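Clekine evening talk, 12/6/24
Notes for me. Slow down, drink water, don't read off the page.

OK, hello! Thanks for having me, and thanks to Lakshmi Pinto for bullying me into it (pause, she'll wave). I'm Dineo Potgieter and I'm going to talk for 20 minutes on getting a spare bedroom back when it has quietly turned into the place where everything goes.

Start with my own room. We moved in May and by summer I couldn't see the bed. Shoes, curtain rods, a printer, a bag of other bags. My sister was coming to stay and I had one evening. Ask the room: who has a bed at home right now that you couldn't sleep in tonight? (Wait. Let them look at each other.)

Then the first bit of advice, and it's so simple I feel silly saying it into a microphone. Clear the bed first. Leave the floor, leave the closet. A bed is a big flat table at a good height and you're going to need it for sorting!

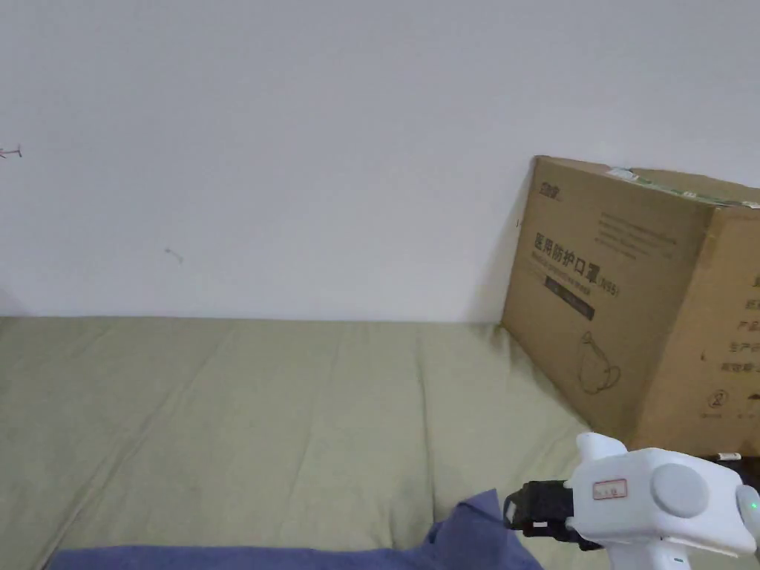

One box at a time is my rule for the sorting part. You bring it in, you put it on the bed, and you don't fetch another until it's dealt with. Put an old sheet down, something you don't mind washing, because cardboard is dusty stuff. Stand the box toward one side, up against the wall like the big brown one on the green sheet, and you've got the rest of the mattress for your piles. And read the outside, but don't believe it! This one has N95 masks printed on the front in Chinese, and a printed label only tells you what the carton was made for. People reuse good cartons for years. Open it, look, then write on it yourself in fat marker.

(Tell the Yammine story here if they're awake. Four cartons marked "kitchen," all of them sweaters. Skip if running late.)

Piles next. Keep, give, and "ask somebody." Keep that last one small. Mine had 47 things in it the first time and my poor husband had to sit there saying yes or no until midnight.

Bring up masks and first aid things: check the date on the pack, put them where the family can reach them, and tell the family.

Last thing, make the bed the same night, even if the hall is full. Clean sheet, pillow, lamp on.

Questions. Handouts are on the table by the door, 128 copies, please take two.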